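The Trouble With Endless Webcomics

Every few weeks another webcomic relaunches itself as an anthology, and the announcement always promises that the stories can be "any length." I've learned to read that as a warning.

Take Gester, which I followed for longer than I should have. The first arc ran 60 pages and had a beginning and a finish. Then the readers asked for more, the creators said yes, and we got 254 pages of two characters driving somewhere. I couldn't tell you where. The art got better — I'll give it that — but I stopped caring around the third motel.

Fans tell me this is freedom. No editor, no page count, no printer to pay by the sheet. Maybe. Carasis had an editor, and she reportedly cut a whole chapter from the second volume, and it's the only volume I reread. Inumia had no one to cut anything. Its comment section is full of people asking which page they should start on, which ought to worry somebody.

Senga MacLeish argued on her blog that a long comic is a kind of company, something you check in on with your coffee. I like her writing and I don't buy it. A habit is easy to build. I check the weather every morning too, and I don't call it a story.

I'm also told Morrison gets good once you're deep into the archive. Fine. The archive is long, and I'd like to know why the good part wasn't put first. Give me 22 pages and an ending I can argue with, and I'll pay for it.
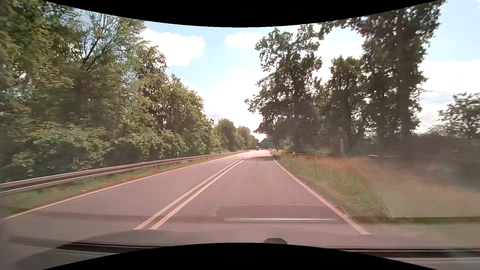

Two lanes and a guardrail.

Contact | Copyright, all rights reserved | Back to top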